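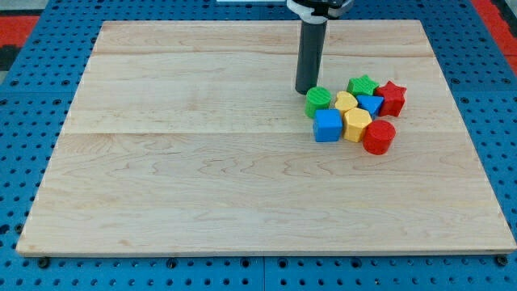 The capital request for the second cell had been returned to the department at Vemow with one line marked for justification. The line read: end effector, single finger, no grip. The buyer took the printout down to the test bay, where the finger hung over the maple board, its rounded tip just short of the green cylinder. The other blocks stood close against one another, stars and heart and cube, with slivers of pale wood showing in the gaps. She had priced the blocks as well. They were the cheapest item on the sheet.

"It pushes," said the engineer.

"The form says handling."

"Pushing is handling."

She wrote this down. The Heiskanen quotation gave a two-jaw gripper at 1,000 and a lead time that ran past the end of May. The Ploton quotation gave a plain finger at 274, or 333 with a spare tip. Neither price included the bracket. Zaker would supply the bracket but had asked for an order number before it would release a drawing.

"What does the gripper do that this does not?"

"Picks things up."

"Do you need things picked up?"

The engineer considered the board. "Not in this budget year."

She asked about the table. The perforated top came in panels and had to match the hole spacing of the first cell, or the fixtures would need to be drilled again. Drilling was charged to maintenance. Maintenance had closed its account to the department in the previous quarter, following a dispute over a compressor.

"Then we buy the same table," she said.

"The same table is discontinued."

She turned the sheet over and began a new column on the back. She put the finger at 333, the bracket at a figure to be confirmed, the table at a figure to be confirmed, and the board at nil, having established that the workshop still held maple. For the blocks she left the sum unchanged.

"You want 2 sets," the engineer said. "They go missing."

She amended the sum. The total was still lower than the line that had been refused. On the justification she wrote: item is required for handling, see attached. Then she went upstairs to find out what could be attached.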